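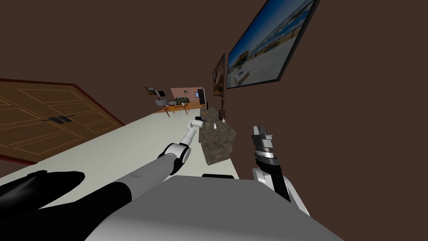 Is the Stivico home sim package worth paying for, or should I stick with the free rooms?

Posted by tallowbarn in Home Robots > Software and Kits

I have a two-armed robot on order and a delivery date that keeps moving away from me at walking pace. In the meantime the dealer would like me to buy Stivico, the simulator package, so I can "start building skills today." It's 44 a month, and you get furnished rooms, a ready-made two-arm body and a task editor. There's a trial, which I'm on now.

My plans are modest. I want it to pick small things up off a counter and put them on a different counter. I have spent 3 evenings in the trial, and in that time my virtual robot has learned to approach a vase with great dignity and then stop.

Two things bother me. The view from the robot sits at a lean, so every room looks like it's sliding off a hill, and I can't tell if that's a setting or a lifestyle. Also, I have no idea how much of what I do in there will carry over once the real arms turn up. The sales page says "seamless transfer" four times, which made me trust it less each time.

Has anyone paid for this and been glad? I also looked at Ullis, which is free but seems to be one kitchen and a lot of forum posts about the kitchen.

pegboard_annie

Paid for it, mostly glad, with some muttering.

The lean first. The head camera pose is stored with the robot body, and the room doesn't know anything about it. Open the body settings, find the head mount, and look at the roll value. If you or the trial template left a number in there, everything you see comes out tipped. Set it to zero, save it as a new body (don't overwrite the stock one, I did, and spent a long time getting it back), and reload the room. Before you do that, though, check how the camera will sit on the robot you ordered. If the real one is mounted at an angle you want the sim to match it, ugly or not. Straightening the sim so it's nicer to look at and then training on the nice version is how I lost most of January.

On carryover, here's what held up for me:

Reaching and lining up the gripper moved over pretty well. I had to slow the last bit of the approach.

Grasping hard, boring objects was fine after some tuning.

Anything light and tippy was a disaster. Small bottles in the sim stand there like they're bolted down until you touch them. Mine at home fall over if you think about them. You can change the mass and friction per object under the physics tab, and you should, because the defaults are generous.

Shiny stone counters were a mess. The sim's speckled marble gives you a tidy surface. My actual counter gives the depth camera a nervous breakdown.

The thing I'd pay for is the task editor. You can reset a room to the same starting layout with one key and run it again while you eat dinner. Doing that by hand with a real robot means you become the robot's maid.

I would not pay for a year up front. Take the monthly, learn where the bodies file lives, export everything. The export button only shows up when the room is paused. I don't know why either.

Manninen_kit_owner

Just use Manninen. It has grippers included and the rooms are level.

tallowbarn

Thanks, pegboard_annie. Roll was set to 13. I have no memory of doing that, but it has my fingerprints on it. I'll ask the dealer about the real mount before I touch it.

Manninen_kit_owner, does Manninen let you swap one gripper and leave the other alone? I'd like to try two different kinds.

Manninen_kit_owner

No

dustpan_theory

Coming at this from the other side, I tried Ullis for a good while before giving in. It's fine for learning how joints work. You'll outgrow the kitchen, and there's no reset key, so every dropped cup stays dropped until you restart the program. By the end mine looked like a frat house.

What I'd do in your shoes is keep the trial running to the last day and build one task in it, start to finish. Pick something dull. Then see if the export opens in whatever your robot's controller uses. Mine runs on Emovik, and the file opened but the left and right arms had traded places, so the first test was a very confident reach for nothing. There's a checkbox for that (Mirror Arms, off by default in one program and on in the other). Check it with the power limit turned way down and your coffee in another room.

If the export works, pay for 2 months, get your tasks built, and cancel. You can keep running exported tasks after that, you just can't edit them in Stivico. If it doesn't work, write to their support before the trial ends. They answer trial users faster than they answer me.

Going by my own delivery experience, you have time.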